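5 min read

4.2 Looking after the gripper pads

Pad upkeep turned out to be the most rewarding part of running the Pelier cell! We check the green pads every 74 box trials, wipe both faces and retighten the finger bolts, a job of nine minutes at most.

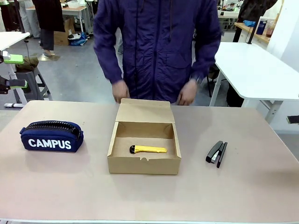
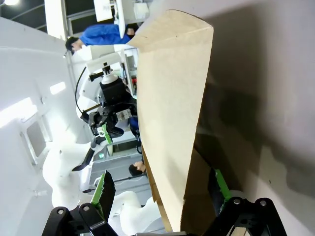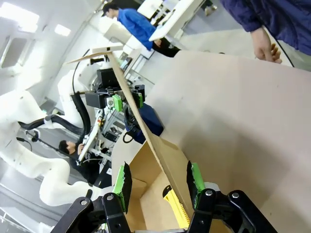 Figure 7. The packing table, and two wrist views with the pads in sight.

Ilse Kramer would shorten the interval to 13 trials on dusty card, and wants the wrist camera realigned at the same stop.

2 shares · 1 comment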